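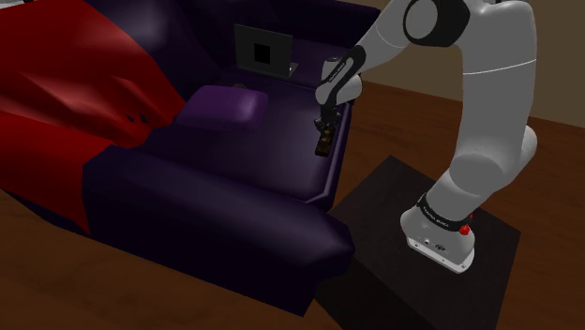 Gakbridge Fellowship — Audio Library Team

Care of sermon tapes and discs

Store cassettes upright, fully rewound, at 40 percent humidity. Keep them away from speakers and magnetic clasps. Wipe discs from the center out with a dry lint-free cloth; do not use window cleaner. Label discs on the hub only — adhesive labels on the playing side of a case insert are fine.

Before copying a tape made before 2000, wind it end to end once at normal speed. Clean the deck heads every 4 tapes with isopropyl alcohol and let them dry.

Return damaged audiobooks to Houda Abdel Rahman, with a note of the track.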